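## Skaltent wallet: common questions

**How long does a withdrawal take?**
Most clear in around 60 minutes. Large ones need two approvals.
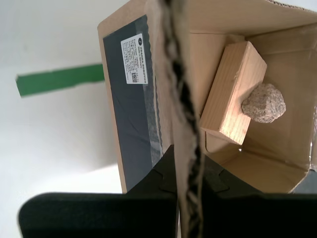
*Shipping label on the carton*

**Which tokens can I hold?**
Three for now — Surketti is the newest.
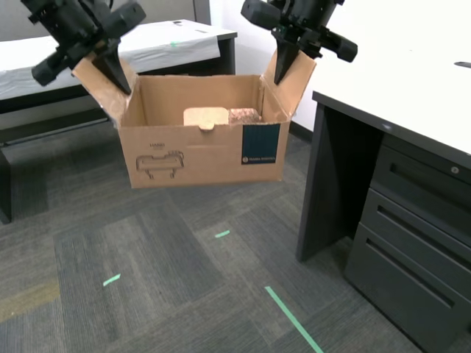 *Open box, held by its flaps*

**Where do I write my recovery phrase?** 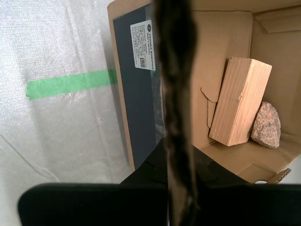
Use paper and keep it offline. A strip of bright green tape, like this one, makes the envelope easy to spot in a drawer.

**Can Stoler reset my phrase?**
No. Support can lock the account, 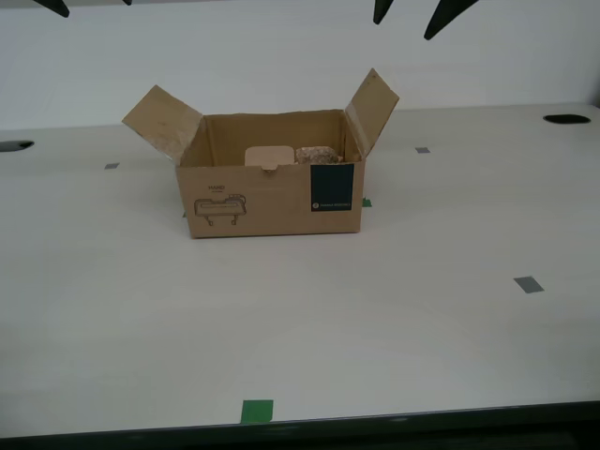
but the phrase stays with you. For locks, write to Liya Gebru on the support desk.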